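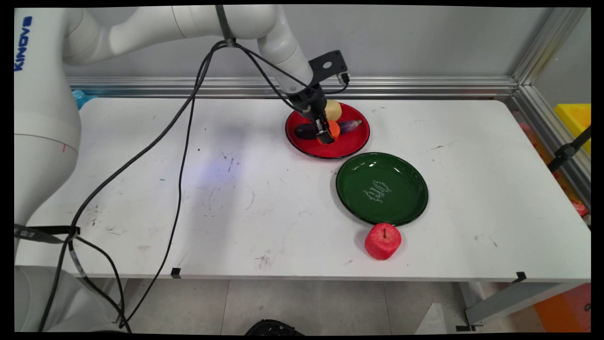

The Kinova arm at work over the red plate, Grestside open day

Minutes, visitors' group, August meeting

Started at 4 p.m. in the upstairs room at Plomomar. I'm taking the minutes again, so they'll sound like me — sorry in advance to anyone who likes them formal. Shinji Katayama chaired.

1. Last minutes
Agreed, once I'd fixed the spelling of Bundoseo (twice on the same page, oops).

2. Report on the Grestside open day
This took up most of the meeting, because everybody who went wanted to talk about it! We had 396 people through the door over the afternoon, which is well up on what we planned for, and the parking lot showed it.

The table with the robot arm was the big draw. I stood there much longer than I meant to. There were play-food pieces and two plates, a red one and a dark green one, and the arm was handling something orange over the red plate (I say carrot, Shinji wouldn't commit). The eggplant was the crowd favorite with the kids, and my niece was very taken with the red apple by the green plate. She has asked for one for her birthday.

Shinji thought the talk that went with the demonstration was pitched about right for adults but ran long for the little ones. He'd like a shorter version next time, and more chance for people to ask things while the arm is moving. I agreed, and so did pretty much the whole room. One comment from the back was that you couldn't see over people's heads after the first two rows. We talked about a low bench for children at the front and left it there until we know which room we're getting.

The tabletop could do with a good clean before the next one, it's got scribbles and black smudges on it. I said I'd bring the spray.

3. Money
We set aside $4,000 for the day and came in $300 under. Most of the saving was on printing. I asked if we could put it toward a second sign for the side entrance, since half of Oda seemed to arrive that way and then wander around looking for us. Agreed. Shinji will get a price.

4. Visit to Bundoseo
They've offered us a tour of their packing line in return for the open day invitation. Lots of interest. They can take two groups, one in the morning and one after lunch, and closed shoes are a must. There was a long side conversation about whether to share cars or hire a van, and I gave up writing it down. Names to me, please, and say if you can drive.

5. Anything else
The lost property box still has a gray umbrella and one child's mitten in it (in August!). Both are at the front desk.

Finished at 5:20. Next meeting same room, and I've asked for the fan to be fixed.

Actions
Shinji — price for the side entrance sign, shorter demonstration talk
Me — tabletop spray, list for the Bundoseo visit

Recent items
Open day parking: what we heard from the neighbors
Minutes, July meeting
Directions to Grestside from Oda
Room bookings at Plomomar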